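Week 4: trays, lids and other flat things

Righto, last week we did jars, so now it's my favourite (yes, I have one), the shallow tray. When you're sorting a bench, grab a tray by its raised edge and leave the base alone, particularly if it's see-through, as every fingerprint shows up! Clear a good patch of table first, then bring it in on a tilt and lower one side before the other. Afshin Shirazi showed me that at Ploltdale and I've done it ever since. Dark trays on a white top are lovely to practise with – you can see your edges.

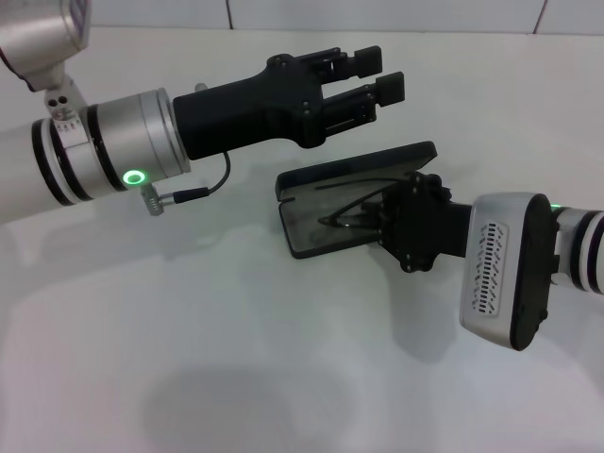 How full should a tray be before you carry it?
Half full at most, with the heavy bits in the middle.

Bring a tray of your own in February, any colour.

Contact: Shahram Heydari, Kusemov | © Kusemov | Back to top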